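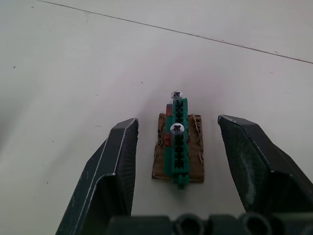 Green toothed strip on the cardboard backing, two Phillips screws, red piece underneath.

Workshop notebook, August

Started on the small-parts pile just after lunch and got much further than I expected. I love this sort of afternoon. You take a bin of odds and ends that everyone has been walking past, put things out on the white table one at a time, and half of them turn into something useful.

First up, the green strip. I have wanted a proper look at this for ages! It's a long narrow piece of plastic with ridges and slots running down its length, like a little ladder, and it sits on a scrap of corrugated cardboard that is a bit longer in my memory than it is in life. The strip pokes out past the cardboard at both ends. The torn sides of the board have gone to tufts, and I'm leaving them alone for now.

What I like is how regular the teeth are. Lovely spacing. I'd like to try it as a fine-adjust stop on the Flumbridge rig, where we are still shimming with folded paper (which works until somebody leans on the bench). A strip like this plus a springy tab that drops into the slots would give us repeatable positions for nearly nothing. Need to find out if the plastic creeps under load. Plan is to hang 272 g off one tooth and leave it overnight, then look for a lean in the morning. If that holds I'll try it again after a spell in the warm cupboard, 28 C, same weight.

Open question: the red piece between the strip and the cardboard. Could be a spacer, could be left over from whatever this was before. I didn't want to back the screws out just to satisfy my curiosity, but I am very curious. If anybody in the Setov group knows this part, please write in the margin here. Pencil is fine.

Screws: plain crosshead. Write the driver size on the bag label when we do open it up, because I always forget and then go through the whole rack again.

Next, the black handle on the gray base. Such a satisfying shape, tall and rounded at the top, with a thin shaft going down into the little block. I put it on the list as "handle, upright" and then crossed that out three times trying to think of something better. It stays "handle, upright." 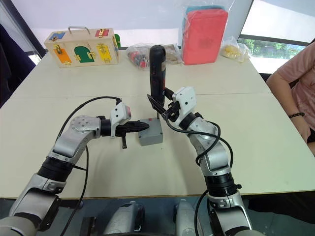
For the handle I want to know how much side load the shaft will take before the base starts to tip, so the thing to do is pull at the top and again halfway up, and write both down. My guess is that the base is too light for its height and will want something under it. We have an offcut of steel plate, 70 mm wide, on the Gajewski shelf that ought to do nicely, with a sheet of thin rubber glued on so it doesn't mark the table.

Speaking of the table, the seam between the two panels is worth remembering when you set anything small down. Keep tall pieces on one panel or the other. I ran a fingernail along the joint and there's a very slight step toward the window end. Might be the feet. Will try a turn on the adjusters before blaming the panels.

Bag labels so far: "strip, green, on card" and "handle, upright." Both go in the shallow Feditz drawer, top left, handle lying down.

Still to do:
Hang the weight on the strip before leaving
Cut rubber for the steel plate
Level the table feet
Wipe the specks off the white top
Find a better pencil for the notebook

Stopped at almost 5. More of the bin tomorrow, and there's a brass hinge in there that I already have ideas for.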